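Resano Twin-Arm Folding Bench
Sold and supported by Drurnonach

Hire or buy. Spares in stock. Please read the whole page before ringing us.

What you get

Two matching arms on an aluminium rail, each with its own gripper, plus the bench top, the side walls and the control software. The bench arrives in two crates and takes one person most of a day to bolt together, longer if the floor isn't level. You will need a sturdy table or stand under it. We don't supply one.

What it is for

Resano's own leaflet says "household and light laundry work". We would put it more narrowly. The bench is for flat, plain cloth: tea towels, napkins, small squares, pillowcases on a good day. If you were hoping to tip a basket of mixed washing in at one end and collect a neat pile at the other, please don't order this product. We have taken several back from people who thought so, and the return carriage is not cheap.

How well does it fold?

Fanni Szűcs ran our January trial in the workshop. She gave it 100 tea towels, one at a time, each laid out flat by hand. It made an acceptable fold on most of them. It dropped 22, or folded them so badly that she had to start again. Then she tried the same towels crumpled, as they come out of a dryer, and stopped before lunch.

The arms are slow. A person who folds for a living will finish a stack while the bench is still looking for its second corner. Thin cloth is the hardest, as the grippers tend to pick up two layers or none. Patterned cloth is a bit hit and miss too – some prints confuse the software and some don't, and we can't tell you in advance which yours will be.

It won't do fitted sheets, socks, anything with buttons, or anything larger than the bench top. Duvet covers are out of the question.

Who buys it, then?

Colleges, mostly, and a few laundries that want to see where things have got to before they spend real money. Pelupessy, the hotel linen people, had one on hire for a season and sent it back with a polite note. They still fold by hand. We think that was the right decision for them, and we'd sooner say so here than have you find out for yourself.

Compared with the Drumum single arm

The Drumum is cheaper and will lift, push and sort small items well enough. It can't hold two corners of a cloth at once, so for folding it is no use. For picking up and putting down, save your money and buy the Drumum.

Care and spares

Gripper pads wear. Change them every 500 hours of use, sooner if cloth starts to slip. The arm joints should be checked at 3000 hours; send the arm to us for this. Check the bolts on the base plates weekly and keep loose cables clear of the arms. Wipe the bench top with a damp cloth, nothing stronger.

Questions go to Boglárka Nyitrai on the sales desk. She will ask what you want folded, so have a list ready. 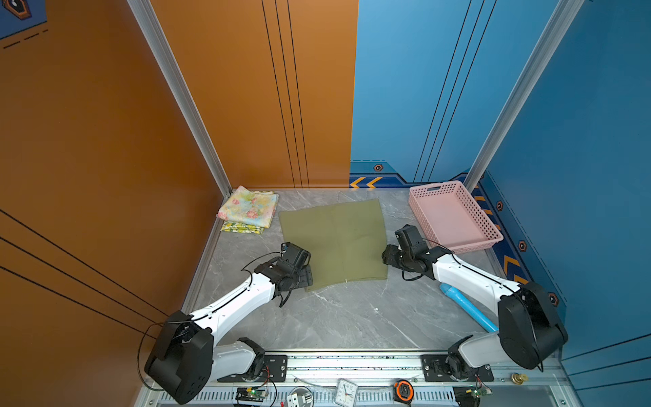
Twin-arm bench with a green cloth laid out between the grippers and folded fabrics at the back.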